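The shelling stops at lunch, mostly. Everyone in Jornden knows this and plans around it. Bread first, then water, then whatever phone calls you can make from the roof of the grain store, where the signal still comes in from across the river.

I got there on a Thursday in the back of a flour truck. Two checkpoints, one on each side of the line, and the men at both asked for cigarettes before papers. The ceasefire was nine days old. On the radio they kept calling it fragile.

The deal covers the Meng valley and nothing else. Both sides pull heavy guns back past the ridge, the road to Plernorik opens for aid, prisoners get swapped in batches. The first batch went through on schedule. The second is stuck over a list of names neither side will publish. 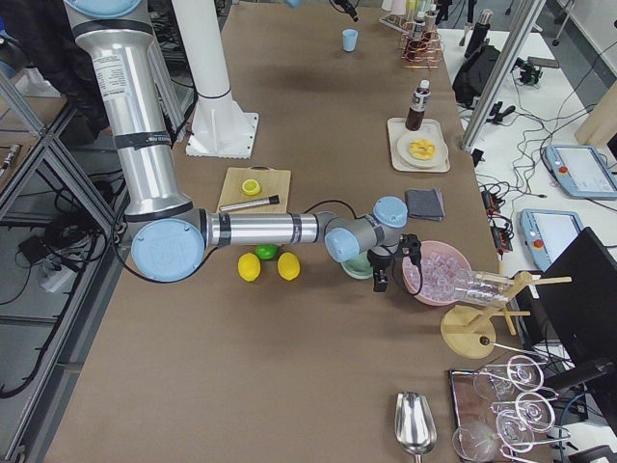

Plernorik is where the talks are, if you can call them that. The delegations sit on separate floors of a teachers' college and paper goes up and down the stairs. No joint session yet. A mediator told me they spent a whole morning on the word "withdraw" and broke for the day without it.

Meanwhile the road. It opened, it closed, it opened again for half a day. Aid groups had 642 families signed up for the first food run and got 400 of them served before the barrier came down. No reason given. The trucks turned around with the rest of the sacks still strapped in.

I asked the officer at the barrier who gave the order. He pointed up the hill. Up the hill they pointed back down.

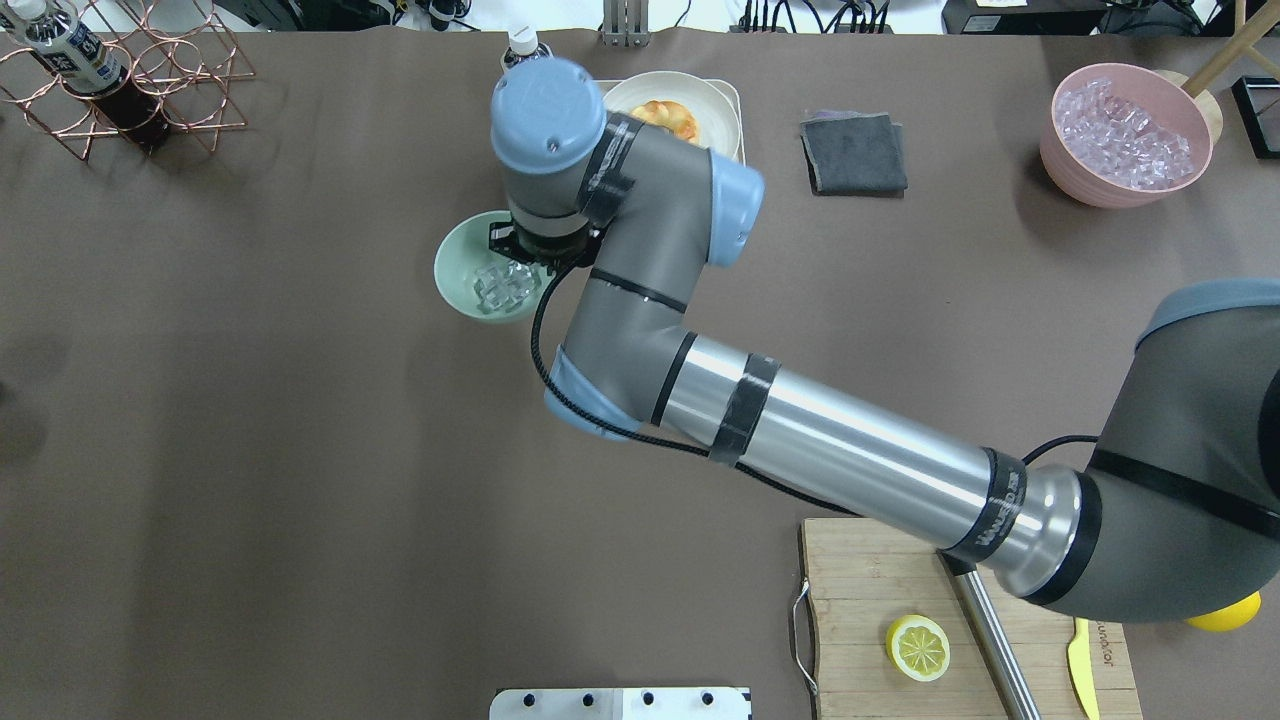 People here have been through this before. There was a truce two winters ago that lasted until the snow went. Another in August that didn't make it to the weekend. So they are careful. Windows get plastic, not glass. Shopkeepers in the lower town order a few days of stock and no more. One woman had moved her beds back upstairs and was already sorry about it – she lay awake listening.

The school opened its doors for mornings only. Half the desks had gone for firewood so the kids sit on the floor on grain sacks. The teacher wouldnt talk about the war at all. She wanted to talk about chalk. They're out of chalk.
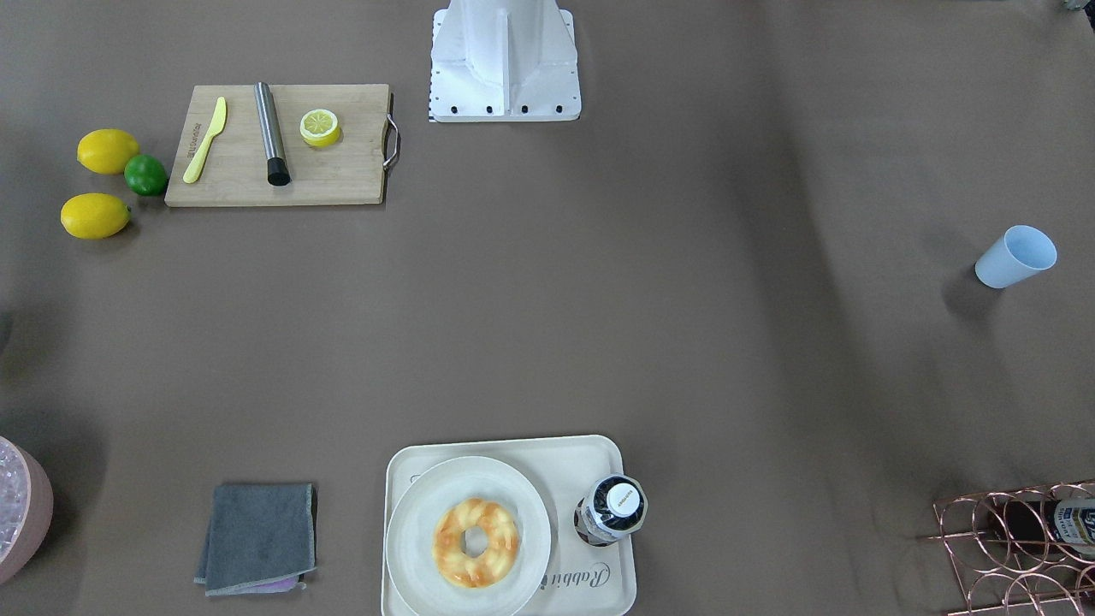 What both commands want is Zunico. It's a crossroads, a fuel depot and a bridge, and the town that grew up around them, 2155 people at the last count, taken before the fighting. Whoever holds the bridge decides what gets into the valley. The ceasefire text leaves it "to be settled", which means the trenches on both banks are still being dug. I saw fresh planks going in. I saw a digger working at dusk with its lights off.

A militia commander on the east bank said his men would honor the line as long as the others did. I heard the same sentence on the west bank, same order of words almost. Neither had ever spoken to the other, though they grew up a short walk apart and both learned to swim under that bridge.

There's a proposal to put monitors there. Unarmed, foreign, 2 posts, one at each end. It has been sitting in Plernorik for a week. The objection is to the color of the vests, or that was the objection on the day I asked.
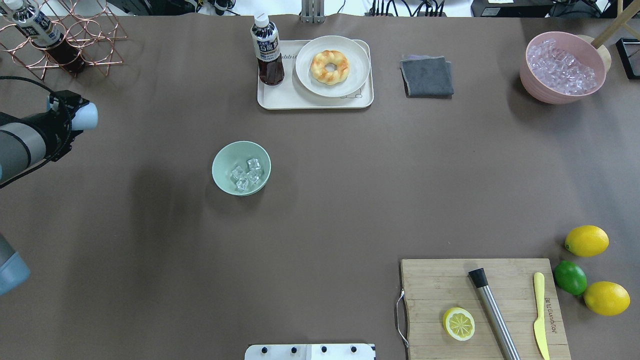
Monitors would only count the shells, said a man waiting with his bicycle at the east end, and he could do that himself from bed. What he wanted was the bridge open on market days, so he could get his onions across before they rotted. He'd been told to come back tommorow. He had been told that the day before as well.

I left by the same truck, empty this time. Firing somewhere past the ridge, small arms, a few minutes of it and then quiet. The driver turned the radio up. The news said the ceasefire was holding and the delegations would meet again in the morning, on their separate floors.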